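Gripper group, notes from the July 2020 meeting

Hi all, I said I'd type these up the same evening and then I didn't, sorry. I had the notebook open on my knee the whole time so it's mostly in the order we said it. If I've put words in your mouth, write back and I'll fix the page.

Who was there: Urho Vuorinen, the two of us from the Plulthorpe side, the folks from Visent on the phone (the line dropped twice, so if you were on it and feel you missed something, you did), and me writing.

1. Last meeting's notes

Nobody had read them! We went through them out loud. One correction: the May notes say the Gatomus fingers were printed at full infill. They weren't, they were the lighter ones, and that matters for item 3. I've changed it on the page. Otherwise accepted.

2. Where the bench is at

The arm is back on its stand and the controller has the new firmware. Urho spent a good part of the week on the homing routine and it now homes on a cold start without anybody standing next to it with a finger on the stop button. I was very happy about this because that anybody was usually me.

The wrist camera is still on the short cable. We talked about a longer one again. Visent thinks the dropouts we get when the wrist turns all the way over come from the cable pulling at the plug. Urho thinks it's the hub. We agreed to swap the hub first because we have a spare in the drawer, and order the cable if that doesn't do it.

3. Comparing the fingers

This took up most of the meeting. For anyone who wasn't in May: we have two sets of fingers to choose between, the slim Gatomus pair and the wide padded pair from Ó Flaithearta. Same arm, same controller, same wrist camera, 60 tries each, over 6 objects that we picked because they're annoying. The rule is that the part has to be picked up, held over the box and let go into the box. If it lands on the floor it's a miss, even if it was a lovely grab (we argued about that one for a while, and I lost).

The padded pair does better on anything round. It just kind of swallows things. Bottles, tubes, all easy. The slim pair squeezes a bottle and the bottle thinks about it and then goes off sideways. Urho read his notes on this and I didn't get every line down, so I've asked him to put his sheet in the shared folder and you can look there.

On the awkward parts it flips around. The black bracket is the one everybody hates, with the prongs and the little peg all sticking out on one side, so it wants to roll over as soon as you lift it. The padded fingers can't get a clean hold of the base, they bump into the prongs on the way in. The slim ones go down either side of the base and grab the rough part, and when it's held like that it stays put. We had the wrist view up on the big monitor while we talked and I think that's what convinced the Visent people. They'd been pretty sure the padded set was going to win everything.

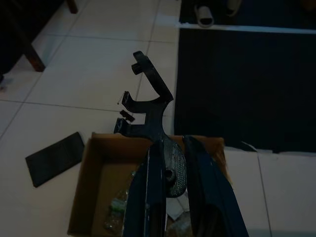 4. Grip force

Visent asked if we're just squeezing harder with the slim pair. Fair question! Both sets run on the same force setting in the controller, and Urho showed them the config file. But the slim fingers have a much smaller contact patch so it's not really the same squeeze on the part, and we all kind of went quiet over that. What we settled on is to do a second round with the force turned down one step for the slim pair only, on the bracket and the bottle, and see if the bracket still holds. If it does we can stop worrying about it.

I asked if we could also log the motor current while we're at it. Urho says the controller already writes it out and we've just been throwing it away. So we'll stop throwing it away.

5. Lighting

I brought this one up. The wrist pictures are too dim. A black part in dark blue fingers comes out as one big shadow if there's something dark behind it, and it's only easy to read when the white tile is behind the part. Visent wondered about a ring light on the wrist. I'm for it, Urho is worried about glare off the tile and off clear plastic in the box, and he has a point. We'll try a cheap lamp off to the side first and compare the same part with and without it.

There was also some talk of printing the next fingers in a lighter color. Gatomus can do that, I've emailed them. No answer yet at the time of typing.

6. Swapping time

Changing from one set to the other means 3 screws per finger, and one of them is in a stupid place behind the cable clip. Urho can do it quickly, I can't, and I dropped a screw into the wrist last time (found it, all good). Ó Flaithearta sells a quick-change plate but we don't want to add the extra length before the comparison is finished. Parked until then.

7. Who does what

Urho: swap the hub, put his sheet in the shared folder, turn on the current logging.
Me: find a side lamp, chase Gatomus about the color, fix the May notes (done).
Visent: send over the mesh for their longer fingertip so we can see if it even clears the camera.
Plulthorpe: run the lower force round on the bracket and the bottle once the logging is on, and please write down which finger set is on the arm BEFORE you start.

8. Anything else

Visent asked if they can bring their own part next time, some kind of hinge. Yes, please do, bring more than one if you can. We won't add it to the main comparison but I'd love to see both sets have a go at it.

Next meeting is when the second round is done. I'll send a message around.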